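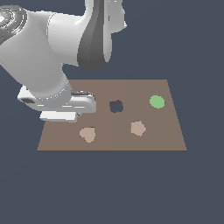

Getting Good Readings from the Gauges and Thermometers in Your Workshop

I love a good gauge. Give me a dial, a bulb or a probe on a wire and I'm happy for an afternoon! But I've had plenty of them tell me nonsense over the years, and most of the time the gauge was fine and I was using it badly. These are the habits that stuck.

Check your probe thermometer in ice water. Fill a tall glass with crushed ice, top it up with cold water, stir, and wait 2 minutes before you put the probe in. Keep the tip in the middle, away from the glass. You want 32°F. If yours reads a bit high or low, write the difference on masking tape and stick it to the handle. Mine has said "minus 2" since February and I still use it every day.

Tap a dial gauge before you read it. Gently, one knuckle! The needle on an older compressor gauge can hang up, and a light tap lets it settle. Look at it straight on too – from the side you can be off by a whole mark.

Buy the right range. My first air gauge went to 300 psi, and I was trying to set a spray gun at 30. The needle barely left the peg. A gauge is easiest to read when your normal pressure lands near the middle of the dial, so a 0 to 60 would have been perfect for that job.

Thread tape goes on clockwise as you look at the end of the threads. Leave the first thread bare so no shreds get into the line. Use a wrench on the flats of the fitting and never twist the gauge by its case. Let the pressure out of the line first, every time.

For rain barrels, go low tech. Run a piece of clear tubing up the outside from a barbed fitting near the bottom, leave the top end open, and the water in the tube sits level with the water in the barrel. Trudy Rutherford over in Devham puts a drop of food coloring in hers, and I copied her the same day. So easy to see from the kitchen window!

Keep room thermometers off outside walls and out of the sun. I moved mine 6 feet down the shop wall, away from the window, and the afternoon reading finally made sense.

Store probes loosely coiled. A tight bend right where the wire meets the metal is what kills them – I've lost two that way, both good ones.

Last updated May 10, 2023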